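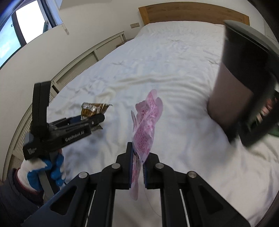
Two grippers, two wrappers, one bed. The hand in the glove belongs to a person.

How do you teach a robot to pick up a sweet wrapper?

Sounds easy. You do it all the time. But wrappers are tricky things! They crinkle, they bend, they never have the same shape twice. A brick stays a brick. A wrapper squashes when you pinch it, so the robot has to guess again.

So the team on the Prilladura project in Pevbridge tried showing, not telling. A person holds a gripper in each hand and does the job. Pick up, move, let go. A camera on the gripper records all of it. Later a computer looks at the recordings and tries to copy them. Scientists call this "learning from demonstration". Bit like learning to tie your laces by watching someone else's fingers.

Why use grippers and not just bare hands? Try it: pick up a crisp packet using only your thumb and one finger, held out stiff. Harder, isnt it? The robot only has two stiff fingers, so the person has to manage with two aswell. Then the lesson fits.

What did they find?

They collected some 330 demonstrations. Then the robot got 38 goes on its own, with wrappers it had never met before. It dropped 13. The rest it picked up fine.

Next test, same robot, but taught using only hard things like cups and blocks. Much worse. It squeezed in the wrong place, or closed on thin air. So practice with floppy things matters if you want a robot to handle floppy things.

Still hard: shiny foil. Light bounces off it and the picture changes every time the gripper moves. Also wrappers lying flat, nothing to pinch. The team wants to try those in November.

Words to know
Gripper: a robot's hand, sort of.
Demonstration: showing how it's done.
Data: all the recordings put together.

Page updated Aug 29, 2018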